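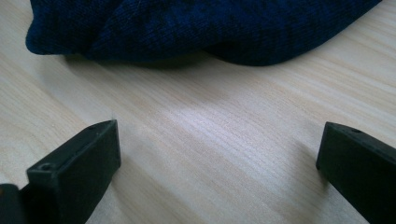

*2 min read*

I've wanted to see inside the Kinton knitwear mill ever since I bought one of their jumpers in a charity shop (still going strong, elbows and all), so when they announced an open day for 22 May 2025 I booked before I'd even looked up the trains. Two changes, as it happens, and then a long walk up from the station with no pavement for the last bit. Wear proper shoes!

We were split into groups at the gate and given ear plugs, and my goodness you need them. The knitting shed is one long room with a glass roof and the noise goes right through your feet. Our guide had to shout everything, so I missed most of the history, but I did catch that the oldest part of the building was put up for spinning and that they stopped doing their own yarn years ago. It comes in on cones now from a firm called Plaltum, and the store room where they keep it smells wonderful, all sheep and cardboard. There were 344 shades on the sample wall, and I could happily have stood there all afternoon picking out greens.

My favourite part was the linking room. It's where the collars and cuffs get joined on, loop by loop, and it takes up to 74 minutes to finish one of the fancy cable jumpers. I had a go on a practice piece and dropped every stitch in the first row. The woman showing me was very kind about it and quietly started me off again.

Then tea, which was in the old canteen and run by the Nilola bakery from down the hill. Get the ginger slice. The queue was silly by three o'clock, though, and they'd run out of oat milk, so go early if that matters to you.

The mill shop had a seconds rail and I'd told myself I was only looking... well, I came home with a navy jumper and a cone of undyed wool that I have no plan for at all. Prices were fair, I thought, a bit higher than at their April sale.

Parking is in the field behind Macapagal Lane if you're driving, and the toilets are across the yard, up a flight of steps. They're hoping to run another day in the autumn and I've already put my name down.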